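Cleaning and Storing Cast Iron Over the Summer

Cast iron that sits unused from June to September will often come out of the cupboard with a sticky film or a few orange spots. Both are easy to fix, and a little work before you put the pan away will save you most of the trouble.

Wash the pan in hot water with a small drop of dish soap. Dry it with a towel, then set it on a low burner for 2 minutes to drive off what the towel missed. Rub in a thin coat of oil while it is still warm, and wipe it back off with a clean cloth until the surface looks nearly dry. Too much oil is what turns sticky.

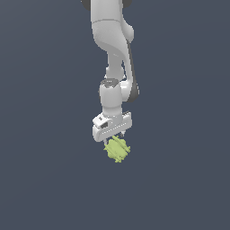 What if the pan already has rust on it?

Scrub the spots with steel wool and warm water until you are down to bare gray metal, then dry, oil, and bake the pan upside down at 450 degrees for an hour. Let it cool in the oven.

Put a sheet of paper towel between stacked pans — newspaper works too, but it leaves ink on a light-colored lid. Store lids separately so air can get in. A cupboard over the dishwasher is a poor spot, and so is the drawer under the oven if you keep damp baking sheets there.

Deolinda Morais wrote in to say she uses a cut-up flannel pillowcase for the oiling. Old T-shirts are fine as well. Paper towels tend to leave lint on a rough pan.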